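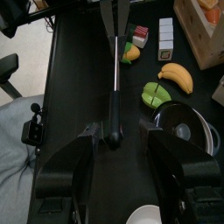

**Figure 2.** A long-handled utensil on the black tabletop, with play food and a cooking pot to its right.

### 3.2 Why the play food stayed in

I went back and forth on the play food for most of January. Our paper is about how people lay out a small kitchen work surface, so you could fairly ask why there's a yellow banana bunch on the table when I could have walked to the store and bought one. I did try real fruit in the pilot! It bruised, it rolled, and by late afternoon the bananas I had were a different color from the ones in my morning notes. Toy food keeps its shape, and I could put the same corn cob down for every layout in the study (we ended up with 800 usable ones, out of 881 tried).

The utensil in Figure 2 is the one I care about most in this section. It has a thick rounded black handle and a thin shiny metal shaft, and on a black table that handle gets lost very easily. In the layout shown, it lies lengthwise with the food and the pot all off to one side. I call this a "side pantry" layout, and I'm fond of it, maybe too fond, because it's how I cook at home: tool in the middle, ingredients on the right, pot close by.

What I didn't expect was how much people would care about the food itself. The Hutsuliak coding sheet, which we borrowed and trimmed down, has a single box for "ingredients," and that turned out to be far too coarse. People treated the sushi and the corn as food to be cooked or served, but several of them wanted to know whether the green fruit, with that thin line through its middle, counted as already sliced. I'd never thought about it! We added a separate code for items that look cut and went back through all the older sheets by hand, a long and slightly grumpy week for me.

The pot was coded as a container in every layout, whether or not anything had been placed in it. Section 3.3 covers the spacing measurements.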